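How to Teach Your Cat to Accept Ear Cleaning

Most cats do not need their ears cleaned every week. A healthy ear is pale pink inside and has almost no smell. If you see dark wax, or your cat shakes her head a lot, visit the vet first and clean later.

Choose a quiet time, for example after the evening meal. Sit on the floor with the cat between your knees, facing away from you. For the first few days only touch the ears and give a treat.

When she stays calm, wet a cotton pad with the ear cleaner from your vet. Fold back the ear flap and wipe the part you can see. Use a new pad for the other ear. Never push a cotton swab into the canal. 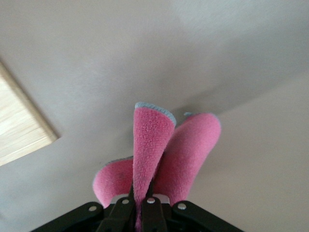 How long should one cleaning take?

Plan for two minutes, and stop earlier if the cat starts to growl or pull away. You can do the second ear on Wednesday if the first one was on Tuesday.

Afterwards let her shake her head, wipe away the wax that comes up, and give her the treat she likes best.

Farhad Jalali, Imonholm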